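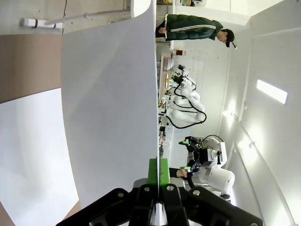 Pre-purchase inspection: bench arms and grippers, Willholm workshop
October 2023
Inspected by: Kamlesh Rawat
Comments by: Kamlesh Rawat (KR), Elfriede Reuter (ER), Selorm Acheampong (SA)
For: Ayman Mansour, equipment budget

Purpose

Ayman has asked for a list of what has to be bought, what can wait, and what must be fixed before we add more arms. I used the normal safety checklist and added a cost column where a cost was known. Prices are in dollars, before tax. Items are marked OK, FIX (repair or adjust before the next order), BUY (goes in this budget) or HOLD (no decision yet).

The arms checked are the ones used for paper and light sheet handling. The packing cell at Trotden is not covered.

Section A. Grippers and fingers

A1. Mounting bolts present and tight on all grippers. OK
KR: Checked with the torque driver. Marked each head with paint pen afterward so we can see if one has turned.

A2. Green finger pads free of cuts, glazing and lifting edges. FIX
KR: One pad has a lifted corner. It still grips paper. I would not use it on card until it is changed.
ER: Please don't glue it back down. We did that in September and the glue marked the sheets.

A3. Spare pads in stock. BUY
KR: None left in the drawer. Request 60 pads at Uibo's pack price. Total for the line is $370 with shipping.
SA: Is that for a full year?
KR: At the present rate, yes. If we run card every day it will be less than a year.

A4. Grip force limit set and recorded for each gripper. FIX
KR: Set on all of them. Written down for only one. The sheet taped inside the cabinet door is an old one and should be thrown out.

A5. Gripper holds a single sheet of paper without creasing it. OK
KR: Held by the edge, a large sheet bows to one side but stays in the fingers. That is fine for transfer. For placing flat we would need a second point of support, see F3.

A6. Wrist camera lens clean, bracket tight. OK

Section B. Arms and cables

B1. Arm bases secured to the bench, no rocking when pushed by hand. OK
KR: Pushed each one at the elbow and at the wrist, power off.

B2. Cable loops clear of joints through the full range of motion. FIX
KR: One loop brushes the joint cover at full reach. Needs another clip and a little more slack. No wear through the jacket yet.
ER: Add a bag of clips to the order. We always run out and then use tape.
KR: Added. See the list at the end.

B3. No strain on connectors at the wrist. OK

B4. Space between neighboring arms is enough that they can't meet. HOLD
KR: In normal programs they don't come near each other. Nothing stops them if someone jogs both by hand. The software zone limit is included in the license we already have, but it has never been switched on. I would like that tried before we spend money on a hard stop.
SA: Agree. I can set it up if I get half a day with the bench to myself.

B5. Power-off brake check, each joint. OK
KR: Slight sag on one shoulder, within the maker's limit. Check again next quarter and write the figure down.

Section C. Bench and floor

C1. Bench top clear of anything not needed for the job. FIX
KR: Small parts and boxes collect along the edge. They need a home. A shallow rail along the front edge would keep them off the floor, but I would sooner have bins.
ER: Bins. A rail is one more thing to lean on.

C2. Bench load rating known and posted. FIX
KR: Not posted. Plarkham sold us the bench and should have the rating on file. We need the figure before adding any arm, so this holds up the whole order. Rawiri Tuhiwai is chasing it.

C3. Floor clear and dry, walkway kept open behind the operator. OK

C4. Lighting good enough to see pad wear without a flashlight. OK
KR: Fine from the front of the bench. I used a flashlight for the back of the wrists.

Section D. People

D1. Emergency stop within reach of every working position. BUY
KR: From the far end of the bench you have to take a step. It should be no steps. Request 2 additional stop buttons, wired into the existing circuit.
SA: Get the price with the electrician's time included. Last year the quote was for parts only and the budget line was wrong by more than the parts cost.

D2. Loose sleeves, cords and badges kept away from moving arms. FIX
KR: The rule is in the training notes but there is no sign at the bench. Print one.

D3. Operator's hands out of reach of the arms during automatic running. HOLD
KR: We work on the bench at close range during setup, at reduced speed. The written rule covers setup and automatic running but says nothing about loading by hand between cycles. I can't mark this OK until it does. Elfriede to draft.
ER: Will do. One paragraph should cover it.

D4. Training records up to date for all bench users. OK

Section E. Paperwork

E1. Risk assessment reviewed in the past year. OK
E2. Risk assessment covers the planned extra arm. FIX
KR: It doesn't. Do this after C2 comes back.
E3. Manuals for the installed software version on the shared drive. OK
E4. Service contract in date. OK

Section F. Requests for the budget

F1. Finger pads, 60. $370. Buy now.
F2. Stop buttons, 2, installed. Waiting for quote. Buy now once priced.
F3. Sheet support fixture with vacuum edge. $2,451 quoted by Uibo. Recommend waiting until the paper trials are finished.
SA: I'd put it in the plan anyway and mark it as second half of the year. If it isn't in the plan it won't be bought.
KR: Changed to "planned, second half."
F4. Cable clips and storage bins. Small purchase, local card.
F5. Additional arm. No request made until B4, C2 and E2 are closed.

Open items go to Rawiri. Ayman, please confirm F1 and F4 by reply so I can place them with the next order.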